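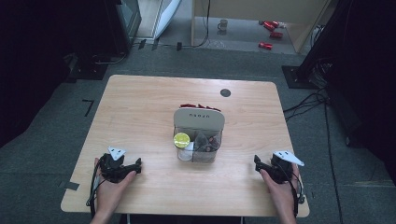 A clear desk organizer with a roll of tape, on a wooden table.

How a Town Builds a Road

Last updated: December

Roads belong to everyone who lives in a place. You may use one each morning to get to school. Before a road can be used, many people must agree on where it will go, how it will be made and who will pay for it. This page explains how that work is done in Tostton.

Who decides?

The town council decides which roads are built or repaired. Council members are chosen by voters. They study letters from residents and reports from engineers. An engineer is a person trained to plan things such as roads, bridges and drains.

Tostton is an old town. Its first public road, Brelano Road, was laid out in 1758 for carts and horses. It was narrow, and it turned to mud in the spring. The town now has 11 main roads, and all of them are paved.

Where does the money come from?

Most of the money comes from taxes. A tax is money that people and businesses pay so that the town can provide services for everyone. Each year the council writes a budget, a plan that shows how much money the town has and how it will be spent. Roads must share the budget with parks, libraries and fire stations. 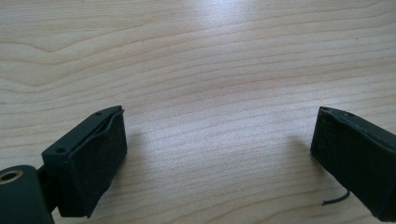

When the budget has been approved, the town asks building companies to send in their prices. Each offer is called a bid. The council compares the bids and signs a contract with one company. The contract says what must be built, how much it will cost and when it must be finished.

What is under the road?

A paved road is made in layers. In Tostton, a main road has 3 of them. The bottom layer is packed soil. The middle layer is crushed stone, which helps water drain away. The top layer is asphalt, a mix of small stones and a sticky black material. Rollers press the asphalt flat while it is still hot.

The newest project is the Zakik Street extension. It will be 2,523 feet long and will join Zakik Street to Dumitrescu Avenue. There will be a sidewalk on both sides and a marked crossing near the school.

Can children take part?

Yes. Children may attend public meetings with an adult, and they may write to the council. A good letter names the street, explains the problem and says what change is wanted. Letters may be left at the front desk of Town Hall until 4 p.m.

Please remember to stay outside the fences wherever a road is being built. Large machines have blind spots, and the driver may not be able to see you.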